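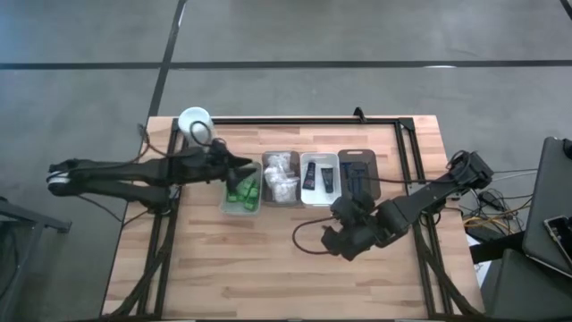

What do you do with 578 pages of your great-aunt's bread notes? You start at the rye, because that's the bit she underlined, and you bake your way outwards from there.

So that's what November is for. I've wanted to get into these notebooks ever since the box came down from Bramum in the spring, and I kept putting it off until the evenings were dark enough to justify having the oven on from teatime. Well, they are now! I came in tonight at ten past five, lit the oven before I'd taken my coat off, and sat on the stairs with volume one while the kitchen warmed up.

Her handwriting is a joy once you get your eye in. The first few pages defeated me (I thought for an entire evening that she was putting "wool" in everything, and it's "whole", as in wholemeal) but now I can go along at a fair trot. She writes the way she talked, half the quantities in ounces and the other half in teacups, with remarks about the weather shoved in sideways. "Sour slow today, wind in the east." "Sour very lively, had to put a plate on it." I do love that plate.

Today's loaf was what she calls the Wanditz rye. I'm still not certain whether Wanditz is a place or a person or the name off a flour sack. It crops up all through volume two, always with a capital W and usually with a tick beside it, so I decided it had to be good. The method goes: feed the starter on Sunday night, make a thick paste with rye flour and hot water first thing on Monday, leave it by the stove till it smells of malt, then mix the two and leave it again. No kneading at all. You more or less plaster it into the tin with a wet spoon.

The malt smell, though. I had read the line three or four times and thought, yes, fine, malt. Then I lifted the cloth off the bowl and it was like opening a tin of Horlicks in a hayloft. I stuck my whole face in. I made Serena come and stick her face in too, and she said it smelled like her primary school on sports day, which I can't follow at all but she was very definite.

Serena Messina, I should write down for later, has lent me her good tin, the long one with the sliding lid. Mine are all too wide and the rye just slumps about in them. Hers gives you those neat square slices you can get a bit of herring on. She wants it back before Christmas. She also wants a loaf in it when it comes, and fair enough.

Weighed out 91 grams of starter, which is what "a good hen's egg and a half" comes to when you do it with the eggs from the corner shop. I did do it with the eggs. I floated one in the measuring jug and everything. It may be a completely daft way of going about it, and I expect a proper baker would just look at the dough and know, but I got such a kick out of working it out. Great-aunt's hens may have laid bigger, of course. I'll try 100 next time and see if it's sharper.

Baked at a fierce heat for the first 16 minutes, then right down low for ages. She says "until the radio play has finished", so I've no idea, I gave it an hour and a half. The top cracked in long lines like a dried-up pond and went the colour of strong tea. I was so pleased I walked round the table with it.

Now I have to leave it alone until tomorrow night. She's very stern about that, it's written in capitals. DO NOT CUT. Further down, in different ink, "cut it. Gummy. Serves me right." I laughed out loud at that one. I've wrapped it in a tea towel and put it on the high shelf so I'm less tempted, and I can still smell it from the front room.

Other things from the notebooks that I want to get to, before I forget:

The Suseler buns. These have caraway and a lot of butter, and there's a drawing of how to fold them that looks like an envelope having an argument with itself. I'll need a practice run with plain dough.

Flat barley cakes, done in a dry pan. Two ingredients and a pinch of salt. I could have those for breakfast.

Something called "Ghaffari's crust", which is a glaze, I think, flour and water boiled to a paste and brushed on before the oven. She has written "CRACKLES!" and drawn a little star. I've got nigella seeds in the cupboard already so that might well be this weekend.

And there's a page about pears in dough with the corner torn off, so the oven temperature has gone. I'll guess.

I fed the starter again just now. It's a grey, unlovely sort of thing, and I'm terribly fond of it. It had climbed to the rubber band on the jar by half past eight and it was all holes down the side like a sponge. There's a bit of paste on page 40 of volume two now, which I'm sorry about, though it's in good company with hers.

Must buy more rye tomorrow, the dark one, and see if they've got caraway that isn't in those tiny jars. And herring.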